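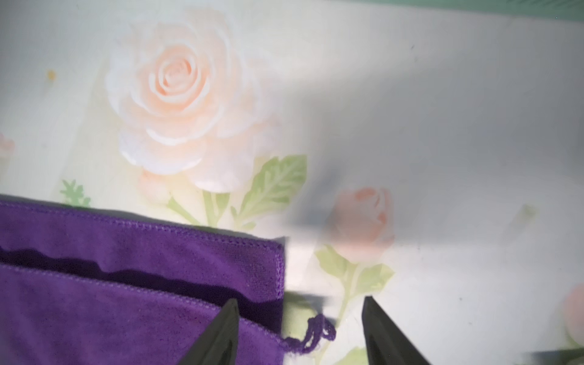

A purple velvet drawstring pouch on a flowered surface.

Keep the pouch

Every holiday season I read the same advice about packaging. Break down the boxes, recycle the paper, throw out the rest. The rest usually includes drawstring pouches, the small soft bags that come with jewelry, sunglasses and gift sets. I think this advice is wrong, at least as far as pouches go, and I would like to make the case for keeping them.

My own started with a necklace from a gift shop in Gurninton. The necklace broke the following March. The pouch went into a kitchen drawer and has been in use ever since. At different times it has held spare keys, foreign coins, a set of dice and the small parts of a lamp I took too long to fix. It is velvet, so it has gone fuzzy, and the cord frays. I trim the ends when I think of it.

A drawer without any bags in it fills up with loose things, and people try to solve that with plastic dividers. I bought a set of dividers from Sasmont four years ago. They fit the drawer I had then. When we moved, the new kitchen drawers were narrower, and the dividers went to the garage, where they hold nothing. A pouch fits any drawer. It goes flat when it is empty and you can push it into the corner of a suitcase.

People say you can't see what is inside, and that is true. A clear zip bag does better there, and for screws or medicine I would use one. But I have four pouches in regular use, and I know them by color and by feel. Purple is keys and coins. If I kept 15 of them I would lose track, and I would say the same about jars or baskets or anything else.

The other complaint is that velvet collects lint. It does. Turn the bag inside out and go over it with tape. I have washed one by hand in cool water and it came out a little stiff but usable. I would not put one in the dryer with the cord still in it.

I don't think anyone should buy pouches for this. The Jacquet catalog that comes to our house had a whole page of them this fall, sold as "drawer companions" in matching sets, and I thought that missed the point. Most homes already have a few. Look in the jewelry box, in the bottom of the closet, in the bag of gift wrap. If there really are none, a scrap of fabric and a shoelace will get you there in an evening. Fold the top edge down, stitch along it to leave a channel, sew up the sides below that, and thread the lace through.

At the Flikbridge recycling drop-off there is a bin for fabric, and last time I went it was full to the top with small bags, a lot of them with the tags still on. Someone made each of those, hemmed the opening and ran a cord through it, and it was used once to carry a bracelet home from the store. I took two out and asked the attendant first. She said to help myself.

So before the wrapping paper starts piling up again – and it will soon – put one drawer aside for the pouches. Use them for the cables, the earrings, the buttons that come with new coats. If one is still empty by spring, put it in the fabric bin.

18th November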